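Search products Go

Diekmann 70 Resistance Band Kit

2020-03-17
By the Jonton Fitness product desk

Back in stock!! The Diekmann 70 is the kit we get the most calls on. Five tube bands, two handles, door anchor, ankle straps, carry bag. Fits in a desk drawer. Good for home, hotel, office, the back porch, wherever you can get your arms out.

Stack the bands together and you get up to 70 lb of pull. Start light. Please. The yellow one feels like nothing for the first set and then it doesnt.

Who its for: beginners, walkers who want some upper body work, anybody coming back after a long layoff. Also runners. If you're seeing a physical therapist take the kit along and ask which band to use, they will have an opinion.

What you get
- 5 bands, color coded, yellow / green / red / blue / black
- 2 foam grip handles
- door anchor (hinge side only, NOT the latch side)
- 2 ankle straps
- bag with drawstring
- wall chart, 10 moves, big print

Price $49 single. Club pack of 6 kits is $289, bags included. Gyms, church groups and rec centers, call the Altcombe store for the club pack, it isn't in the online cart yet. We are working on it.
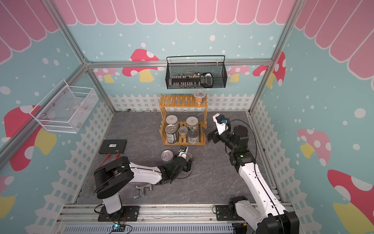

Mine has held up fine since January but the foam on one handle slides when my hands get sweaty, so I'd put a wrap of grip tape on it, writes a customer on the Brernstead store's review card. Good tip. Tape is sold separately, any tennis tape works. If a handle slides right off the tube send it back and we'll swap it.

Care
Wipe with a damp cloth, mild soap if you must. No bleach, no oils, no hand lotion right before a workout. Keep out of direct sun and out of the trunk of the car in summer. Look over each band before you use it. Nicks, white lines, thin spots = toss it. A band that snaps can hurt you, and eyes are the usual victim.

Don't tie knots in them. Don't stretch past two and a half times the resting length. Kids only with an adult there. 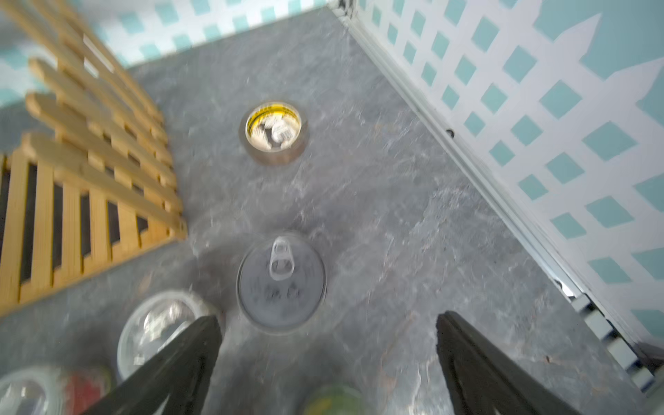
Shipping and returns

Orders ship from Altcombe. Ground only for the club pack. Pickup at Brernstead is free, bring your order number, parking is behind the building.

Returns 10 days from delivery, bands unused and still in the sleeve. Handles, straps and anchor can come back opened if theres a fault. Keep the packing slip, the parts desk will ask for it.

Replacement bands are sold one at a time. Tell us the color when you order. The older Diekmann kits use a smaller clip and the new bands will not fit, so check your clip frist. Wide gate is new, round gate is old. Not sure? Bring a handle to either store and we'll match it at the counter.

Last updated: club pack price, clip note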